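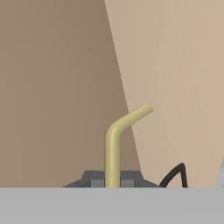
How long does it take to get over a sourdough starter dying? Four days, and then I started a new one on Sunday.

The old one made it through two moves and a whole summer in Gredstead with no AC. Then I went to Urberg for a long weekend and left it on top of the fridge like a fool.

New one is half rye, half whatever white flour was on sale. Day 3 and it smells like gym socks, so we're right on track!

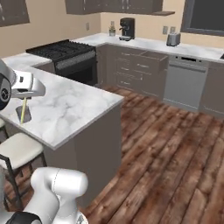 What am I feeding it? Equal parts flour and water by weight, once a day, always before coffee or I forget.

I did look at the dried starter from Tanabe (the bakery, not the noodle place) and it's 19 bucks. For flour! I'll wait.
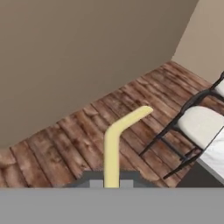

Anyway, the first loaf is going to be plain - 400 grams of flour, salt, water, no seeds, no olives, nothing fancy. Last time I got cocky with walnuts on loaf one and it came out like a paving stone.

Also taking suggestions for a name. The old one was Doughlene and I'm not ready to reuse it.

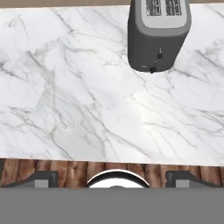 Marisol says to skip the name until it doubles two days in a row, and to try pineapple juice for the first few feedings.

Pineapple juice?? OK, adding it to the list. Will report back after tomorrow's feeding.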